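The Bean Pot Years
What a slow, cheap, slightly old-fashioned way of eating did for my energy, my grocery bill and my afternoons
06/06/2017

I had my first real bowl of beans at age thirty-four, standing up, in the back kitchen of a lunch place called Gachanja. I'd eaten beans before, of course. I'd eaten them out of cans, cold, over the sink. But these had been simmering since early morning with a bay leaf and half an onion, and the broth was so good that I drank what was left in the bowl and asked for another ladle.

That was in November, and I have been a bean person ever since.

I know how this sounds. Every few months some food gets crowned, and we all run out and buy a bag of it, and then the bag sits in the cupboard behind the rice. I've done it with chia and with three kinds of powdered root. Beans are different for me for one simple reason: I wanted lunch, and they were lunch. I wasn't adding a spoonful of something virtuous to a meal I already ate. I was eating a big, hot, filling bowl of food and then not thinking about food again until dinner.

If you've ever been flattened by the three o'clock slump, you'll know why that got my attention. My old lunch was a bagel, a banana and a sweet coffee, which looks fairly innocent written down. By mid-afternoon I was prowling for crackers. Beans bring protein and a lot of fiber along with their starch, and fiber slows the whole business of digestion down. I can only tell you what it feels like from the inside — steady, mostly. I still like crackers. I just don't hunt them.

The numbers are friendly too. I don't track calories and I don't want to start, but I did sit down one evening and work out a typical lunch, a deep bowl of pinto beans with olive oil, greens and a slice of rye bread. It came to 600 calories. My bagel lunch wasn't far under that, and it never once kept me full.

So how do you get going? Slowly! Please, slowly. The classic beginner's mistake is to go from no beans at all to two bowls a day, and then to spend the weekend regretting it. Your gut needs time to get used to the extra fiber. Start with a few spoonfuls on a salad. Give it a week or so, drink more water than you think you need, and build up from there. If you have a digestive condition, talk to your doctor before you overhaul anything.

Soaking is worth the trouble with the bigger types. Cover them with plenty of cold water before bed, drain them in the morning, rinse, and cook them in fresh water. Lentils and split peas can skip the whole step. Red kidney beans can't, and they need a proper hard boil at the start of cooking, because undercooked ones can make you really sick. Don't put them raw into a slow cooker and walk away.

Salt the water. I was told for years that salt keeps beans tough, and I believed it, and I ate a lot of bland beans as a result. Acid is the thing to hold back, so tomatoes, lemon and vinegar go in once the beans are soft.

Then there's variety. A small store near me, Karkeck, keeps 26 kinds in glass jars along the back wall, and I'm working my way through them. The black ones are earthy and make the best soup. The tiny white ones fall apart into something close to mashed potatoes. There's a speckled type sold under the name Grivoretti that tastes so much like chestnuts I've started eating it plain, warm, with pepper — no bread, no greens, just a spoon.

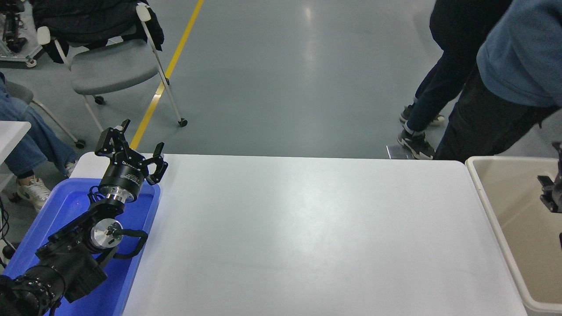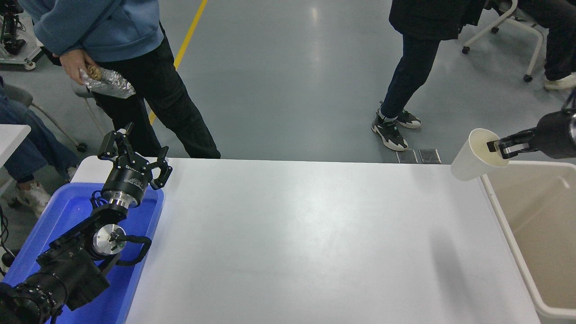
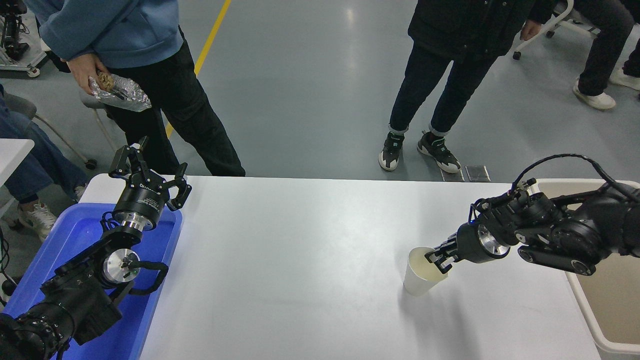 Cooked beans keep for a few days in the fridge, and they freeze beautifully in their own broth. I make a big pot when I have a free morning and freeze it flat in bags, so that a frozen slab thaws in the time it takes to chop an onion. Leave a little headroom for the liquid. Put the type on the bag, too, or you'll be making chili with chickpeas (which was fine, by the way, and I've done it on purpose since).

As for the broth, keep every drop. Cook rice in it. Thin a pasta sauce with it. On cold mornings I heat a mugful with a squeeze of lemon and drink it before breakfast, a habit I picked up at Gachanja along with everything else.

I'm on the last third of a bag of Grivoretti now, and there's a jar of something flat and purple at Karkeck that I've been eyeing. It needs a long soak, according to the label. I'll put it on tonight if I get there before they close.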